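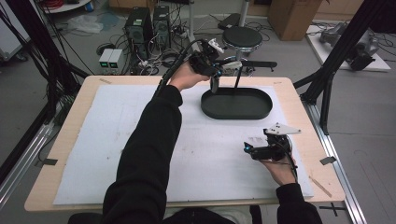 **Equipment planning: hand-held gripper stations, second phase**

The Skarnurgate site has finished the first draft of its budget for additional demonstration stations. The draft covers hand-held grippers, host computers, bench power, cabling and table surfaces. It does not cover robot arms, which stay on the capital list and are reviewed separately. Comments on the draft are open to all groups that expect to book station time after the spring.

The planning unit is one station: 2 grippers, left and right, for a single seated or standing operator. Earlier estimates priced grippers singly and treated everything else as shared overhead. That method understated the cost of a working station by a wide margin. A gripper with no powered host, no strain relief and no marked work surface is not usable, and the shared overhead line had no owner when parts ran out.

**What the target is based on**

The joint training set planned with Briltden calls for 3,000 accepted demonstrations of tabletop tasks. At the end of February the count stood at 682. Most of the shortfall is station time. The operators on the schedule can work faster than the present setup allows, and the largest single cause of lost sessions in the log is cable trouble: connectors backing out, cables catching on the table structure, and restarts after a dropped link. The second largest is recalibration after a mounting plate has been bumped or swapped.

Task props are a minor cost and should be bought in quantity early. Trays in particular go out of production without notice, and a change of color or rim height partway through a set means the affected episodes have to be tagged and often held back. The draft allows for spare trays in each shape in use, ordered in the same batch as the originals.
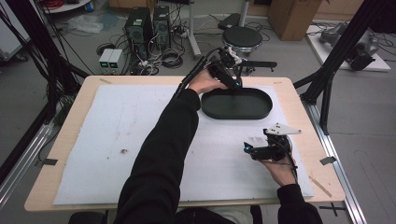
Foam board is the other consumable to watch. It is cheap, light and easy to cut to the table, but it picks up scuffs and marks from jaw contact. Groups differ on whether this matters. The vision group would like some wear left in, on the grounds that a clean sheet is not what a deployed arm will see. The calibration group wants a fresh sheet at the start of each block. The draft budgets for the calibration group's position, and used sheets will be kept flat in storage so that either option remains open.

**Grippers: Joltmont and Ndung'u quotes**

Two suppliers have quoted. Joltmont offers a complete kit with cable, mounting plate and a sealed body. Jaw pads can be replaced on site; anything else goes back to the supplier, with no loan unit during repair. Ndung'u quotes a lower figure for the gripper alone and publishes drawings for the plate and the jaw linkage, so both can be made in our own shop. Cables are extra at $432 per station, in the longer of the two lengths offered. The shorter length is not enough once the cable has been routed up and over the operator's forearm with slack at the wrist.

With cables added, the two quotes are close. The remaining difference is in downtime. The draft assumes the Ndung'u option with one spare gripper for each side held at Skarnurgate, and gives the Joltmont figures in an appendix for comparison. If the Joltmont option is chosen, the spares line has to be doubled.

**Computers and power**

One host per station is the minimum. Sharing a host between stations was tried for a week and dropped; write speed fell off whenever both were recording. Bench supplies are specified with a front display so that an operator can read output at a glance before starting a block. Extension blocks, cable trunking and floor clips have their own line this time. Please do not strike it to make room for something else. It is the cheapest item in the draft and the one most directly tied to the losses in the log.

**Floor space**

Each station needs clear access on the operator side and enough room at the back to reach the host without moving the table. Table positions should be marked on the floor before delivery, and a table that is moved has to be measured again before recording resumes. Groups bringing an arm into the same bay should state its footprint, including the base plate and cable bend radius, on the request form.

**Next steps**

Comments go on the shared draft by the end of March 2025. Requests for a left-hand or right-hand spare beyond the planned allowance need the session log numbers attached. Delivery from either supplier is quoted from receipt of order, so the order will be placed in a single lot once the gripper choice is settled.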